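Minutes of the Visaldale Comics Reading Group

Last updated: Wednesday, 9:14 pm

Held upstairs at the library, 6:30 pm start. Wim Van der Linden in the chair, Ewan MacAulay taking notes. Full table plus a couple of new faces, which was lovely to see on such a wet night. Welcome to both of you, and please come again!

1. Last month's minutes

Agreed, with one fix. I had written that the group "mostly liked" the ending of the Gronus omnibus. Wim pointed out that half the room had hated it and said so at length. The line now reads "argued over."

2. Book of the month: Bollside, the complete collection

This took up most of the evening and could easily have taken the rest of it. The hardcover runs to 344 pages and gathers the whole run in order for the first time, including the two short backup strips that only ever appeared at the rear of other titles. Several of us had never read those, and they turned out to be favorites. The one set in the ferry office, told with hardly any dialogue, got a second read-through on the spot with people passing the book around.

On the art, opinion was warm nearly all round. The early chapters are scratchy and a bit cramped, but by the flood story the pages open right up and you get those huge gray skies with the town squeezed in along the bottom. Wim held up the double-page spread of the bridge and there was a real "ooh" from the far end of the table. The coloring was more of a sticking point. The new edition has been recolored, and those who own the old issues felt the night scenes have lost some of their murk. I compared two pages side by side and have to agree, though I wouldn't give up the better paper.

On the writing, we liked the sisters very much and the mayor not at all. There was a long and happy disagreement about whether the narrator in chapter six is the younger sister grown up or somebody else entirely. The clue with the coat was raised, then the clue with the dog, and then people started finding new ones. No decision reached. I'm putting it down for a rematch in November.

Complaints: the lettering is small, the binding swallows the middle of some panels, and the introduction gives away the big death on its second page. Please skip it if you're borrowing the copy.

Group verdict: strongly recommended, and the best thing we've read since spring.

3. Next book

Three titles were put forward. After a show of hands we're reading Salehi, volume one, which Wim has been pushing for ages and is very pleased about. It's a detective story set in a radio station, in black and white, and much shorter than this month's. Read to the end if you can, but the first four chapters will be enough to join in.

4. Shelf and lending list

The group's lending list now stands at 818 items, counting single issues. Some 500 of those are in the long boxes and still need bagging and sorting by title. Two short sorting sessions were suggested before meetings, starting at 5:45 pm. Bring your own pencil – pens are banned near the boxes after last time.

Overdue: both halves of the Gronus omnibus. You know who you are, and there's a waiting list.

5. Zine swap

Everyone loved the idea of doing another one. Same rules as before: bring a few copies of something you've made, any size, folded or stapled, and go home with a stack of other people's. Ewan to book the big table and look for the long-arm stapler. Wim offered to run a quick page on folding an eight-page booklet from one sheet, and got an immediate yes. 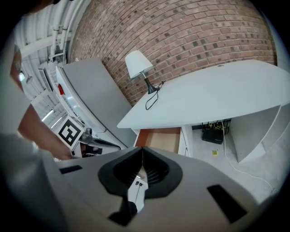

A hand and gear, with a white desk beyond.

6. Any other business

A request for more humor titles was well received, so send suggestions to Ewan. Someone asked if we could read a webcomic for a change, and the feeling was yes, provided it has an ending. One of our new members has the old Bollside letters pages and will bring them along next time – I can't wait to see those.

Closed at 8:25 pm, with the coat argument still going on down the stairs.

Actions
Ewan: book table, find stapler, collect humor suggestions
Wim: folding page, opening questions for Salehi
Everyone: return overdue books

3 comments
Share this post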